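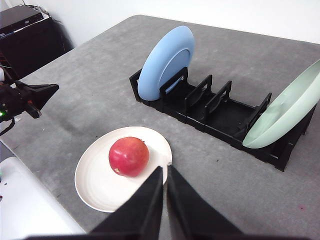 Clear the plate first, then rack it. The blue and green plates stand at the two ends.

Bench Tips: Clearing Fruit and Racking Plates With Two Arms
Updated 10/7/26

These tips come out of the tabletop work in our Pelkonen study. The question was narrow: does a policy for kitchen tidying learn better from demonstrations cut into short stages, or from the same demonstrations left whole? We used 26 demonstrations per task. The staged version finished more trials than the whole version, and most of the difference showed up when the arm had to place something after letting go of something else. If you run a similar setup, the notes below should save you a few afternoons.

Cut at the release
We first cut each demonstration wherever the operator paused. That was a mistake. Operators pause for all kinds of reasons, and the pauses land in different places every time. Cut at the moment the fingers open instead. The gripper already reports its opening, so the cut can be made by a short script and checked by eye afterward. Leave a little overlap on both sides so the policy sees the start of the next move.

Fruit first
When a plate has fruit on it, treat the fruit as its own stage. Operators in a hurry will try to slide the plate with the apple still on it, and the policy will copy them. Write the order on a card and tape it where the operator can read it.

Pick up round fruit at its widest point or slightly under it. On a pomegranate, keep the fingers off the crown. It is dry and uneven, and a grip up there shifts as soon as the arm lifts. For the set-down, lower until the fruit touches the bowl and then open. Releasing early lets it roll up the wall of the bowl, and the final position is then different in every demonstration.

Wrist views get very full inside a bowl. The fruit blocks most of what is under it, so don't depend on the wrist camera alone to decide when contact happens. We added finger force to the inputs at the second revision and kept it.

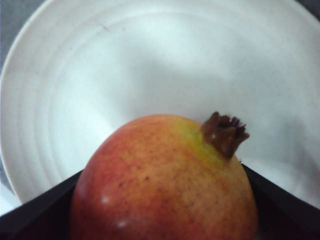
Clendent wrote in to say that force made no difference in their own bowl trials, and that a slower descent got them the same result with one less input to log. That may well be so. Our descent speed was fixed before we started and we did not vary it, so we can't say how much of the gain would remain at a slower speed. Anyone with time to test both should change one of them at a time.

Setting plates in the rack
Approach the slot from above with the plate already upright. Turning it during the descent catches the rim on the divider. Have the operator stop just over the slot, line up, and go straight down.

Plates lean. Decide before you start whether a leaning plate counts as a success, and write that down. We counted any plate that stayed on edge in its slot after the fingers were clear. An earlier rule said "upright," and two scorers read that word differently, so we threw out those scores and did them over.

Back away along the same line you came in on. A sideways exit can drag the plate with it. Close the fingers once they are clear, and make that closed position part of every ending. It gives the staging script a clean marker, and the next stage always starts from the same place.

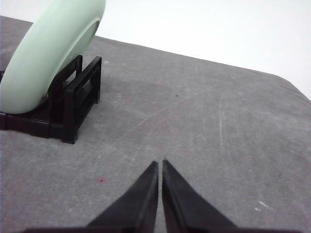 Does the closed-finger ending not teach the policy to stop too early? Wostex raised this after reading the first version of the page. It can. In our first round of 19 trials, the policy sometimes closed its fingers and waited with a plate still to go. Adding a short move back to a ready position, after the fingers close, cleared up most of it. We would still watch for it in any task with more than one plate.

Shuffle the slots
If the blue plate always goes at the same end, the policy will learn the end and ignore the plate. Change the starting layout between demonstrations. Move the rack as well, a little to one side or turned by a small angle. We use a printed list of layouts from Prokel so that operators don't drift into favorites.

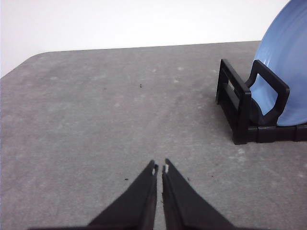

Check the list again at the end of the session and mark any layout that got skipped. Make up the skipped ones before you train.

Looking after the table
A matte gray surface is easy on the cameras. Lint and crumbs build up, so go over it with a lint roller before each session. Wipe the fingers too, and look at the tips for wear. If you replace a pair of fingers partway through collecting, note it in the log.

What we have not tested
All of this was done on one table with one rack. Glass plates were left out, and so was anything with a handle. We plan to repeat the staging comparison in March with mugs and a deeper rack, and the tips on cutting at the release will be revised if they don't carry over.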